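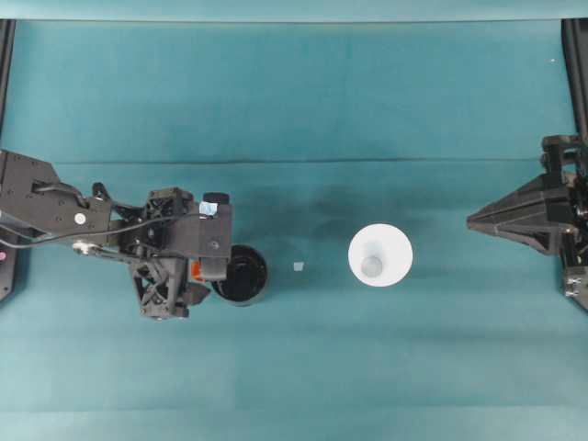
Mireille Bitar
Packing room lead, Gandby (and minute taker, again)

Minutes of the packing room meeting, December

Present: me, Yu-ting Choi, Po-yen Yeh, Yaneth Mamani. Li-hua Liu joined at 2:15, after the Greretti pickup. We met in the break room and I typed as we went, so forgive the bits where I was also eating.

1. Last month's minutes
Fine as they are, except Yaneth would like it on record that she voted against the new label stock. Noted, Yaneth!

2. The cup arms
Most of the meeting went here. Po-yen has been teaching the arms on the teal bench, the black cups and the white cups, and he talked us through where he is. He steers, the arms follow, and every run is saved so the software can learn from it. He has 977 saved runs now and wants 1299 before he lets them try a set by themselves. Yu-ting asked why such a fussy number and he said it's what Sandell put in the setup plan and he's not going to argue with a plan.

I asked what happens when a cup goes over. He keeps those runs in if he can save the cup, and throws them out if he has to reach in with his hand. Yaneth thinks the rescued ones are the most useful of the lot (she's packed sets here longer than any of us, so I'm inclined to listen). 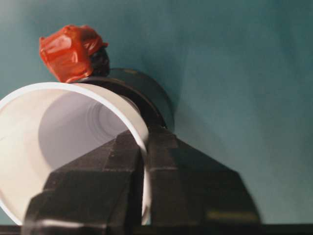
Then we got to the part everybody came for, which was hours. I'll put down what I said as close as I can remember it. Nobody's hours change before spring. The arms are meant for the plain two-cup sets only. Gift sets, repairs and anything with tissue stay with people, and I don't see that moving while I'm running the room. Li-hua said "while I'm running the room" wasn't much of a promise, and fair enough, it isn't. I'm going to ask upstairs for it in writing.

Yu-ting brought up something I hadn't thought about at all. The plain sets are the easy ones, and people use them to rest their hands between gift sets. If the arms take all of them, what's left is eight hours of ribbon! We went back and forth on this for a good while. Yaneth suggested keeping one bench of plain sets for people no matter what the arms can do, and swapping on and off it through the shift. All in favor. I'll draw up a rota.
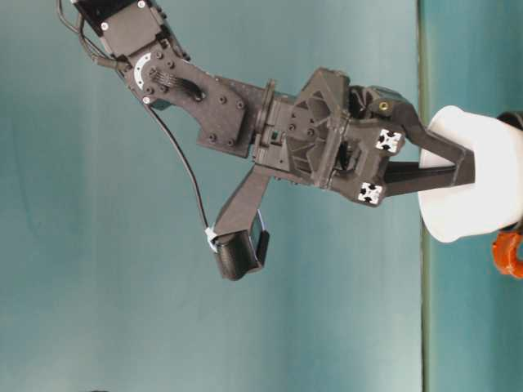

Li-hua wants to learn to steer. Po-yen is happy to teach her, and he could use the relief, he says his shoulders are shot by lunch. We agreed nobody steers for longer than 3 hours in a shift, Po-yen included (he made a face). Yu-ting asked if steering pays more than packing. I don't know. It should, in my opinion, and I said so, and now it's in the minutes where I can't take it back.

Po-yen also asked that people tell him before they borrow cups from the teal bench. He lost most of a morning to that.

3. Noise from the Urbańczyk sealer
Still squealing. Yaneth has called them 2 times. I'll call next and be less polite about it.
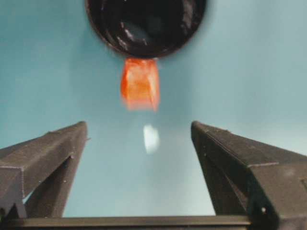
4. Anything else
The break room microwave is to be left alone until somebody has looked at it. Li-hua is swapping her early shifts with Yu-ting for the rest of the month, and both of them have told me, so please nobody tell me again. Yaneth asked whether families could come and see the arms at the holiday lunch. Po-yen would rather wait until the training is finished, but he'd be okay with people watching from the doorway, so we'll do that.

To do
Mireille: written answer on hours, pay for steering, bench rota, call Urbańczyk
Po-yen: first steering session with Li-hua, sign for the cup shelf
Yaneth: list of which sets count as plain
Yu-ting: ask the late crew what they think about the rota before I print it

Finished at 3:40. Next one in January, same room.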